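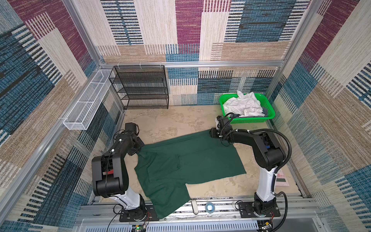
Home Shop News Repairs Visit Contact

Filed under: Clothes & Care

Getting coats and knits through the winter

By Yee-man Lam
5 Nov 2018

The repair counter at Arruda gets busy as soon as the first cold week arrives. People take their coats out of the closet, find the same split lining they put away in March, and bring it in hoping to wear it by the weekend. We do what we can, but the wait at the moment is 12 days for linings and zippers and a little less for buttons and hems. A fair amount of what comes in could be put off, or done at home in an evening, so most of this month's item is on that.

Start with the pockets. Empty them completely and turn them inside out if the coat allows it. Pocket bags are usually made of thin cotton, and they go at the bottom corners first. A hole the size of a pea will let a coin through, and the coin then sits in the hem and wears at the lining from the inside. If you can feel something loose at the bottom of your coat, work it back up to the pocket with your fingers before you think about cutting any stitches. To close the hole, pinch the worn part together, sew a curved line a half inch above it, and go over the line twice. The pocket ends up slightly shallower and lasts for years.

Next, the buttons. Tug each one gently. A coat button needs a shank, meaning a short stem of thread between the button and the cloth, or the thick front edge will pull on it every time you do it up. Lay a matchstick across the top of the button while you sew, take the stitches over it, then slide the match out and wind the spare thread under the button six times before you tie off. For heavy coats we put a small flat button on the inside as a backing. Without one, the stitches can tear a hole in the cloth, and that is a much bigger job.

Zippers are the most common thing we see. If the slider runs up and the teeth open behind it, the slider has usually spread with wear and the teeth themselves are fine. Sometimes a careful squeeze with small pliers, a little on each side, will bring it back. Go easy – a cast slider cracks without much warning. Replacing a slider costs far less than replacing a zipper, so please don't pull the whole thing out before you bring it in. We had two jackets last winter where the old zipper had been cut away with scissors, along with part of the facing.

Washing

Most winter clothes are washed too often and too hot. A wool sweater worn over a shirt can go weeks with nothing more than a night on the back of a chair near an open window. When it does need washing, use cool water and a small amount of wool wash, press the water through it, and leave it for ten minutes. Do not rub, and do not lift it out by the shoulders. Support the whole weight with both hands, roll it in a dry towel, and press on the roll. Then dry it flat, away from the heater. Wet wool on a hanger grows longer in the sleeves and does not go back.

Fleece and other synthetics can be machine washed, but they should be turned inside out and kept apart from towels, which shed lint all over them. Skip the fabric softener. It coats the fibers, and on a rain jacket it stops the outer fabric from shedding water.

Padded coats are a question we get every year. If the label allows machine washing, use the largest machine you can get to. The laundromat in Trirkow has big front loaders that will take a long coat, and a home machine often won't rinse one properly. Run a second rinse in any case. Drying takes longer than you expect. Keep the heat low, stop the dryer now and then, and break up the clumps by hand. When it feels dry, give it 60 minutes more. Filling that is put away damp will smell by spring.

For anyone who bought one of the Geltex-lined parkas from us, follow the sewn-in label and leave out the high heat. The lining is bonded to the shell, and we have had one come back with bubbles across the shoulders after a hot dryer. We can't repair that.

Moths

The other thing that turns up in November is moth damage. By the time you see the hole, the grub that made it is generally long gone, but there may be others. Take everything out of the drawer or closet, including the things you think are safe. Look under collars, inside cuffs, and along the seams at the underarm. Vacuum the drawer, especially the corners and the joints, and empty the vacuum outside.

Small knits can go in the freezer in a sealed bag for two weeks. Let the bag come back to room temperature before you open it, or water will form on the wool. Anything too large for the freezer can be brushed hard outdoors and then washed or dry cleaned. Cedar blocks smell nice and may help a bit in a closed box, but they won't deal with grubs that are already there. Clean clothes in a sealed bag are the best protection we know of.

Holes in a fine knit should be caught early. If you can't mend the hole right away, run a piece of thread through the loose loops and knot it so they can't drop any further. A safety pin will do for a day or so. The mend itself can be matched or it can show. More people are asking for it to show, and we keep a tray of odd yarn at the counter if you want to choose your own color.

Handing things on

If you are clearing out, please sort before you drop off. The clothing bank at Sturkby takes coats, knits and children's boots, clean and in wearable shape. They are short of large men's coats at the moment. They don't take single gloves, bedding or anything damp. Worn-out cotton is useful to us as rags and patching cloth, so bring that to the counter in a separate bag.

Repairs for collection before the holidays should reach us by the end of the month. Pin a note to the spot that needs work, even when it looks obvious to you – a small tear in a black lining is hard to find in our back room. Put your phone number on the same note. Missing buttons can be matched from our spare tins if you leave one of the others on the coat, and we don't charge extra for the search.

Tags: coats, mending, wool, zippers

Share 12 | Comments 6 | Print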